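Chapter 2
The Room Before the Furniture

When my aunt Golnar Kermani moved into her flat on Tehrani Street in Skestport, she did something that puzzled the whole family: she left the front room almost bare for 26 days, and she sat in it. She sat there with her coffee in the morning and again after supper, and by the end she knew that room the way you know an old friend!

I would like you to begin this chapter in the same unhurried spirit. Before we talk about sofas and shelves (and we will, at great length), we need to talk about what a room already has - its floor, its walls, and the light that moves between them. A pale floor and white walls are a generous place to start, and a plain table will sit happily with both.
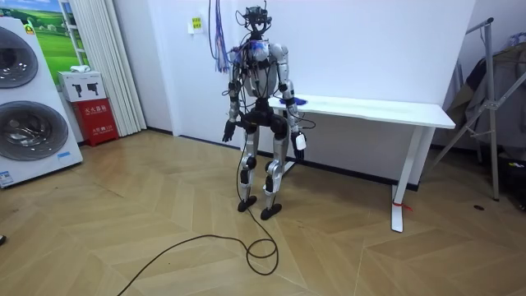
2.1 Reading a Floor

Herringbone is an old pattern and a lively one. The short boards meet at an angle, so the eye keeps traveling, and a busy rug laid on top can feel like two people talking at once. Look at your own floor now, wherever you are reading this, and notice which way it leads you. Then walk it slowly in your socks, from the door to the far wall, and write down where you wanted to stop.

Related chapters
Chapter 1: Living With Less
Chapter 3: Tables and Where They Go
Chapter 13: Cords, Cables and Lamps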